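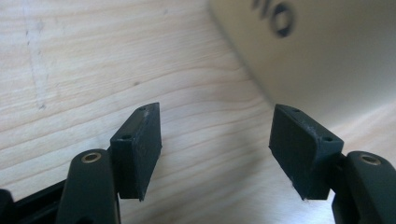
Oiling a pale table that gets food on it?

Search this forum Go
Posted in: Home & Kitchen > Tables, Worktops & Regrets

custumberg_widow
Pale wood top, lovely wavy grain, dull matt surface, and I use it for kitchen prep because the worktop is full of kettle. It has a faint scratch (or pencil, I can't tell) and a few dark flecks. Do I oil it before the tomatoes get to it?

Rezaul Seneviratne
Oil. Thin coat, wipe it off, wait a day, repeat until bored. I did our Linholm in October and it has since survived beetroot and my brother-in-law.

planktonic14
Disagree. Oil turns pale wood the colour of weak tea, and you bought it for the grain. Use a board like the rest of us.

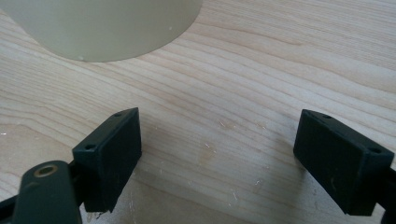
And try a rubber on that mark before anyone reaches for sandpaper. If it's pencil it'll go, and if it's a scratch you've lost ten seconds.

custumberg_widow
I own a board. It's under the kettle.

Anjana Paul
Neither of you has asked about the juice. Chop, tip the lot into a strainer with something under it, and let it drain there – not on the table. I keep a square tub next to mine with a liner in it for the skins.
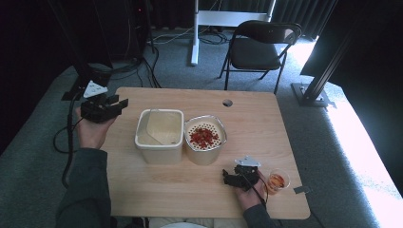 Pour the juice into a cup afterwards and drink it, or pretend you're going to. Mine's had two years of this with no oil at all.

Rezaul Seneviratne
Two years of luck. Oil it.

planktonic14
Weak tea, Rezaul.

14 replies · 869 views · 3 shares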